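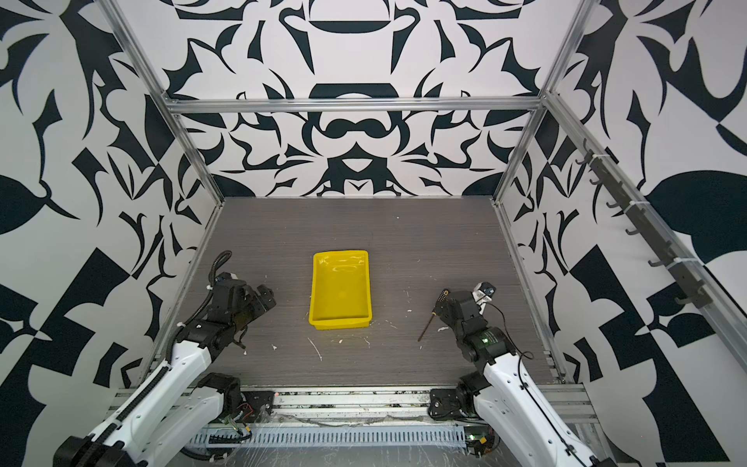

Bench surrounds with loud patterns: worth it or a gimmick?
Workshops and Craft Rooms > Benches and Storage
Started Sunday, April 17, 2022

planed_twice
I keep seeing these three-sided bench surrounds with big black and white patterns on the walls, and I can't work out who they're for. Skastlow is the name that comes up most. The sales page says the pattern "keeps your eye on the work." Does it? My eye would be on the pattern. Leaves and hooks and curls coming at me from both sides while I'm trying to find a 2 mm screw.

I have a plain bench against a plain wall and I'm thinking of boxing it in, mostly so stuff stops rolling off the back. Before I spend 300 dollars on walls I'd like to hear from people who have lived with them. Not people who put one up last weekend.

millrace
Had mine a bit over a year. Three walls, black and white, aluminum rail around the edges, gray wood grain top. The side walls angle out toward you, so you don't feel shut in as much as you'd expect. The back wall is mirrored left and right, and once you notice something like a mustache in the middle of it you will never stop noticing it.

Does it keep my eye on the work? No. I think that line is nonsense. But I stopped seeing most of it after a couple of weeks, same as you stop seeing your kitchen tile.

planed_twice
So the best thing you can say for the pattern is that it goes away.

millrace
The best thing I can say for the walls is that they're walls. The pattern came with them.

dovetail_dan_no_more
I'll disagree. I do small assembly, and I used to work against a cream-colored wall, and anything pale vanished against it. With strong black shapes behind, you get an edge to look at. Hold up a white part and it shows. I wouldn't go back.

orla_b
It shows when it's in front of a black bit. What about when it's in front of a white bit?

dovetail_dan_no_more
You move your hand.

orla_b
You could do that with a black towel pinned to the wall.

Niall Kinnear
I had the full surround from Skastlow in the back room at Illivcombe and took the side panels out in March. The back one stayed. The shapes on the sides get bigger and blockier as they come forward, wedges and fat brush strokes, and those were right at the edge of my vision all day. Felt like somebody standing next to me. The back panel has smaller stuff on it and I don't mind it.

I would not buy it again at that price. I'd buy the rail and put up whatever I had.

planed_twice
Niall, that's useful. Is the frame any good by itself? I assumed the rail was the cheap part.

Niall Kinnear
Frame is fine. Silver extrusion, crossbar over the top of the back wall, nothing clever. Mine came with the kit but I added a length of Kodel later and it bolted on without a fight. If you leave the sides off it wants a brace or it rocks when you lean on the bench.

saltbox
The walls aren't the problem with these setups. The top is. Everyone picks that gray wood grain because it looks clean in the catalog, and then they do anything at all with white material and it looks like somebody ate a cracker over it. Flecks, threads, crumbs, little curls of whatever. It shows every last one. I sweep mine at lunch and again at night and there is always some little white strand lying there like I never touched it.

millrace
Guilty. There's a white thread by my tray as I type, and a cluster of crumbs off one corner. I'd call the gray top a feature though. On a white bench I'd never see them and they'd end up stuck in the work.

saltbox
You see them and you don't pick them up, so what did seeing them get you?

millrace
Fair.

orla_b
What are people using for trays? I have a yellow Urquhart one that a friend swore by. Open top, sides slope out a bit, shiny inside. I wanted to hate it because it's the color of a school bus, but against all that black and white it's the one thing in the place I never lose.

dovetail_dan_no_more
See, there's your contrast argument.

orla_b
That's an argument for a yellow tray. It would be yellow on a plain bench too.

millrace
Yellow here as well. I keep it in the middle, long side running away from me, so I can get at it with either hand. Sideways I was always knocking the far end. My only gripe is that the shiny inside throws the overhead light back at you.

saltbox
Scuff it with a green scouring pad. Two minutes. Then it holds dust forever, so you've traded one gripe for another.

planed_twice
Noted on trays. I'd buy a tray tomorrow. Still not sold on walls.

Next one: hooks. I've seen a dark gray rack with a row of little curled hooks run along the side rail. Nice idea, but every one I've seen is held on with cable ties. Is there no proper mount? If I'm paying real money for a frame with slots in it, I don't want to be tying things to it like a tomato plant.

Niall Kinnear
There are proper mounts. They cost more than the rack. I used ties.

millrace
White cable ties on mine too. Right-hand rail, the one that slants down to the front, hooks pointing in toward the bench. Ugly, but it hasn't moved. I'd have picked black ties if I'd had any in the drawer.

saltbox
Put a hook rack on a slanted rail and everything you hang on it wants to end up at the low end. I don't believe anybody who says otherwise.

millrace
Each hook is its own little curl, so things stay on the hook you gave them. The rack itself could creep if the ties were loose. Pull them tight and trim the tails.

saltbox
What are you hanging on it?

millrace
Light stuff. Tape, a loop of cord, the small brush I apparently never use.

orla_b
Have you loaded it up properly? I hung a pair of snips and two rulers on something similar and the ties were fine but the hooks sagged. Small hooks are for small things, and I own mostly medium things.

millrace
No, I haven't. Wouldn't want to vouch for snips.

dovetail_dan_no_more
This has turned into a pile-on, so let me say it again for the record. I like mine. I like looking at it. I spend about 100 hours a month at that bench and a blank wall is depressing. Nobody has to prove a wallpaper works before they hang wallpaper.

planed_twice
I have no problem with that at all. If the sales page said "some people like looking at it" I wouldn't have started the thread. It says it improves your focus. Show me where that comes from.

dovetail_dan_no_more
I can't. I asked them once and got a discount code.

Niall Kinnear
Same code here, I'd guess. It didn't work with the frame in the basket.

saltbox
If you just want to stop things rolling off the back, glue a strip of wood along the edge. An inch high would do it. I have scrap I'd mail you.

planed_twice
That may be where I end up. Though I do drop things off the sides too, and the walls would catch those. Orla, does the Urquhart tray have a lip you can get your fingers under, or do you have to pinch the side?

orla_b
I pinch it. The sides flare enough to get a grip. Don't carry it full with one hand, I've done that.

planed_twice
OK. Plan for now is a yellow tray, bare frame, back wall only, and I'll pin up something plain to start. If it drives me up the wall I'll try one of the patterned ones secondhand. Niall, what did you do with your side panels?

Niall Kinnear
Behind the door in the back room. Make me an offer, but you'd have to collect, they're too awkward to post.

dovetail_dan_no_more
I'd take them if he doesn't.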